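Hillska Bin Transfer Module
For gravity-flow racks and bench assembly

The Hillska module moves open-topped plastic bins between supply racks and workstations. It handles loads up to 20 kg and cycles up to 95 bins per hour on a single lane. Fill level is checked at pickup — partly used bins go back to the same lane.

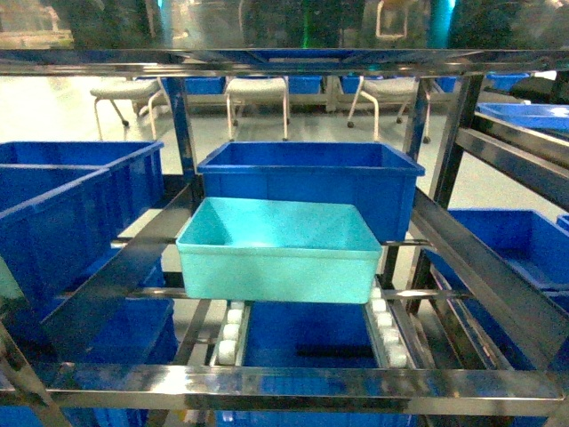
Operators no longer carry full bins from the store. Their work moves to kitting, inspection and clearing stops at the panel. At Norðdahl's Zidurville plant, walking per shift fell by about 65 percent after changeover, and two carrying posts were regraded as line technician. Ditte Bergmann, who leads the assembly group there, asked for a manual release at every lane. It is now standard.

Existing roller track can be kept if lane width is constant. Bin color is not used for identification; codes are read from a label on the short side.

Operator training: two days, on site.
Part no. 2819-H. Lead time on request.
Sales and service: Molport, attn. Signe Ladefoged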